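The trial subscription to Todurero ran for 60 days, and Hatice Akyol used the first four of them filling in her kitchen. The service wanted the height of the counter, the depth of the shelf, which side the cabinet handles were on. She sent it all in from the office after everyone had gone home. In return she got a kitchen on a screen, built to her numbers, and an arm in it that would practice her recipes until she was ready to pay for a real one.

She ran a small restaurant called Güneş with her cousin Alper. Two cooks had left in November. The real arm cost 205 a week on lease, which was less than either cook, and Alper had already made up his mind.

She started it on cacık, because it was the simplest thing on the menu. Cucumber, yogurt, garlic, salt. Every evening she typed in the steps and let it run while she did the bills. 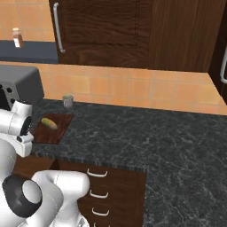
Kimie Uchida had told her over the phone that the practice kitchen was the easy part. Her own place had been through two trials, one with Todurero and one with Ikberg, and both arms had done well on the screen. Then the real one came and stopped dead at a damp towel. She had kept it anyway. Ask them about the towels, she said, and get the answer in writing.

Hatice asked. The answer came back at 4:00 in the morning, signed by a man named Nevzat Aksoy. Towels were supported. Damp towels were on the list for the next release. He thanked her for her interest and noted that her arm had now completed 1782 runs, and that most customers signed by then.

She hadn't known it was running at night. She looked at the log and there they were, one after another, with the time beside each. It had gone on making cacık while she slept, at a counter with her measurements, for no customers at all. Some of the runs had failed. The log gave a short reason for each one, such as "grip" or "angle," and then the next line began.

"That's a good worker," Alper said when she showed him.

"It never has to wash anything," she said.

She pulled a chair up to the desk and opened the live view.

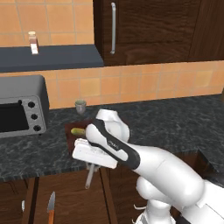

She watched for most of an hour, longer than she had ever watched anyone she had hired. With the cooks she had always looked away after a minute or two, out of politeness. At ten she made tea and came back and it was on another run.

Alper put his head in to say he was locking the front. He asked if she had signed.

"Not yet," she said. "I want to write to him about the towels again."

She wrote the letter – a short one, with two questions in it – and sent it. Then she found the setting that stopped the night runs and switched it off, and went to get her coat.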